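In Favor of the White Table

Jummai Amadi, November 7, 2022

Many people in Temau tell me a white table is a cold table. I do not agree with them.
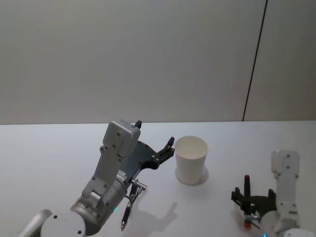 Why I keep it plain

On a white top I see every crumb and every ring from a cup, so I wipe it the same evening. My old brown table was hiding everything from me for 3 years. I also like a pale gray wall behind, without shelves or pictures. My eyes can rest there while I drink my tea.

A cloth is pretty, I admit, but then one must wash and iron it. I prefer to use this time for sitting.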